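Orkemora Reports Mixed Results in Household Chore Trial

The Orkemora Institute has released the first findings of its Household Tasks Program, which measures how well current machines perform ordinary work in homes and small shops. The report, issued in November, concludes that the systems tested are not yet ready to work without a person nearby.

The program compared two commercial robot arms with adult participants on 19 chores, among them wiping counters, folding towels, mopping a corner, stocking a low shelf and putting cups into covered storage. About 600 attempts were recorded in all. Testing was carried out at the Institute's Bustance site and in several private homes in the Gastau district, where rooms were left as residents normally keep them.

According to the report, the machines did best at tasks involving a single rigid object in a known position. Boxes of uniform size were moved from cart to shelf with few errors. Results fell sharply when a chore called for two hands working together, or when an object had to be reached through a door, flap or drawer.

"A shelf of identical cartons is close to a solved problem under good conditions," said Selorm Agyeman, director of the program. "A kitchen cabinet remains a difficult place for a machine to work."

Cup storage was among the lowest-scoring chores. Clear plastic was a repeated source of error, as the sensors on both arms often misjudged where a transparent panel began. Human participants commonly steadied the container with one hand and worked the front edge with the other, a division of effort that neither system reproduced with any consistency.

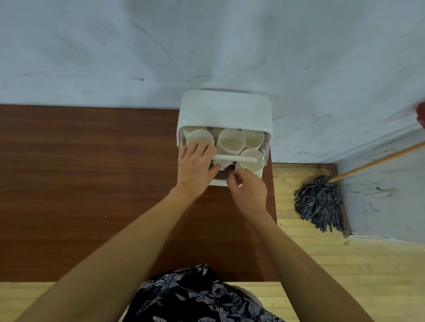 Speed was also a concern. Elikem Wumbei, who supervised the home sessions, said that residents were generally willing to wait for a task to be finished but lost patience when it had to be restarted. The report recommends that future trials record restarts separately from failures.

Funding for the program was provided by the Kwofie Foundation, which has agreed to support a second phase. That phase will add laundry sorting and light retail cleaning. Households in Gastau that wish to take part may apply through the Institute's main office.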